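Gripper closes too hard after a power cut, then faults

Forum: Small arms and benchtop automation
Posted 2024-12-14

balogh_bench

I have an Undero two-finger gripper on a benchtop arm, run from a Lullora controller. It has been packing and unpacking produce on a white table since July without much bother. Last week the power went off in the building while the arm was part way through a job. When it came back I homed everything as usual and restarted.

Since then the gripper closes further than it is told to. It squashed a pear on the first run and split a bag on the second. After that the controller stops with "grip position lost" and the fingers stay shut until I switch off at the wall. I have done the homing routine again and swapped the cable, with no change.

The fault comes up most often when the job is a zip bag with fruit and veg laid on the table. The same program picks up a hard plastic block with no fault at all, although it does grip it harder than before.
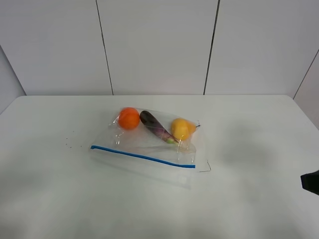 balogh_bench (added later)

Settings, as asked: force limit 3000 on the controller's own scale, finger speed 2, firmware as supplied. I have not changed any of them.

dolus_user

Homing the arm does not home the gripper on these. They are 2 separate routines. If the power goes while the fingers are part closed, the gripper takes wherever it was as fully open when it wakes up, and every position after that is out by the same amount. That fits what you have. A hard block stops the fingers early, so you get away with it. Soft things don't stop them.

What I would do:

Switch off at the wall and wait for the lights to go out.
Take everything out of reach of the fingers.
Open the fingers by hand using the release screw on the back.
Power up and run the gripper calibration from the service menu, not the normal home.
Test on a folded cloth before you go back to fruit.

Drop the force limit as well. Yours is far too high for a pear. And keep your hands away while it is calibrating - it closes fully without any warning.

undershelf

Mine did this and it was the cable. Try another cable.

balogh_bench

Cable already swapped, see my first post. The gripper calibration has cleared the fault and it opens properly again. Force limit is down to half for now. I still want it to calibrate itself after a power cut, so if anyone has a start-up script for the Lullora I would like to see it.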